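Re: [shopfloor-list] Two arms on the kitting bench, first impressions?

From: Tõnu Urbonaitė
To: shopfloor-list
Date: August 2019

Pascal Buschmann wrote:

> We are looking at a pair of arms for our packing room at Pliner and before
> I put anything to the staff I would like to hear from somewhere that has
> lived with them for a while. I don't much care about cycle times. What I
> want to know is what happened to the jobs. Who does what now that they
> didn't do before? Did anyone leave? And do people resent the things?

Hello Pascal, and hello all,

Very glad you asked it that way round, as I could talk about this all day (my colleagues would say I do). We have had the arms at Demudel since last year, on the bench where returned activity sets get sorted and put back together. Every set that comes in is a jumble of whatever the last school put in the box, and for years that meant six of us standing at a long table picking through cups and blocks and spoons until our wrists ached.

Nobody left. There are still six of us on the team, but only two are at the bench at any one time, and we swap at the tea break. The other four do the things we never used to get round to: mending, ringing schools about missing parts, and writing proper contents cards. I had never spoken to a customer before this and I now do it most mornings — and I love it! I know which schools lose the lids and which ones send a thank-you drawing.

Resentment, yes, a bit, at the start. Mostly it was about not being told. The arms arrived in crates before anyone had explained the rota, and people drew their own conclusions. If I could change one thing it would be that. Put the new rota on the wall first, with names on it, and then bring in the kit.

The other surprise was how much the arms need us. Somebody has to choose the objects for each practice run and set them out, and it's a proper skill. You learn to mix things that stand up with things that roll, and to put handles where a gripper can get at them. We did 300 of these layouts in July and I still enjoy thinking up a mean one. Farina in our team keeps a notebook of the awkward items, which is now in its second volume and has become the thing new starters are given to read.

Pay was looked at too. Setting up and minding the arms counts as a skilled task here, so everyone trained on it moved up a grade. Do press for that early, it is much harder to ask for afterwards.

The numbers, for those who like them: 1,876 sets went back out last quarter, and 731 of those had a part replaced by hand after the arms had finished. So there is plenty left for people, and I rather like that the tricky bits are ours. My wrists are better as well.

One of my layouts, with the cutlery in the red cup and the little pail to the right of it:
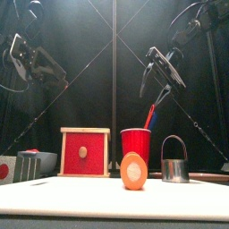

Stokov has already written to me off-list to say that at their site the swap at the tea break would never work, as the minding shift is the one everybody wants and the bench shift is the one they dread, and that they ended up drawing for it each month. I can well believe it. We had a spell of that in the spring, and it eased once the minding shift also took on the floor sweeping.

Pascal, if you want to bring a few of your packers over, please do. They should talk to the others here without me hovering, as I'm plainly too keen to be a fair witness. I can send our rota and the training sheet as well, just say which address to use.

All the best,
Tõnu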